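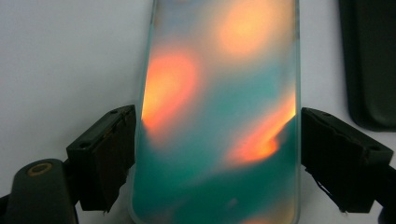
**How many times do I have to show a robot the same job before it gets the idea?**

Plan on 448 good runs for a simple two-handed job such as putting a phone in its case. You can try a first training pass sooner, but weak spots are hard to judge with less than that.

The tips below come from the bench at Ondside, where we teach by hand with a pair of grippers.

## Before you start

- Clear the table down to what the task uses. A stray screwdriver in half your runs becomes part of the lesson.
- Pick one start pose for both hands and go back to it every time.
- Route each cable off its own side of the table. Crossed cables tug at the wrist near the end of a reach.
- Check the finger pads. Loose threads can be snipped with nail scissors; a pad that slides under your thumb needs new glue.

## During a run

Move at half your normal speed. Close the jaws, wait one beat, then lift. That short pause makes the grasp easy to find when you trim the recording later.

Hold flat things by their long edges and squeeze only as much as you need. Phones and cases are slick, and a hard pinch makes them pivot.

If you fumble, finish the recovery and tag the run. Yulan Liang keeps those in a folder of their own and mixes 12 of them back in at the end.

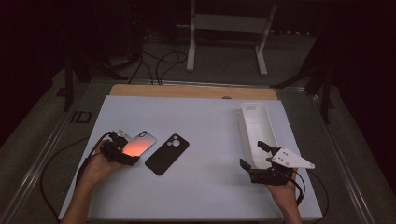
*Photo: Ondside workshop, Jirkosthorpe*

## Laying out the table

A white board over the bench top gives dark parts good contrast. Ours lifts off for cleaning -- a damp cloth, no polish.

Set the case flat on the board and turn it to a new angle between runs. Move the tray too, but keep it within easy reach of the right hand. We use 4 tray positions and change after every 13 runs.

## Working by remote instead

The same habits carry over, with more waiting. Lag makes people overshoot, so stop short of the object and close the gap in small moves. Take off your watch if it bumps the controller.

## Storing the grippers

Hang them jaws open. Coil the cables loosely and tie them with cloth tape -- zip ties bite into the jacket.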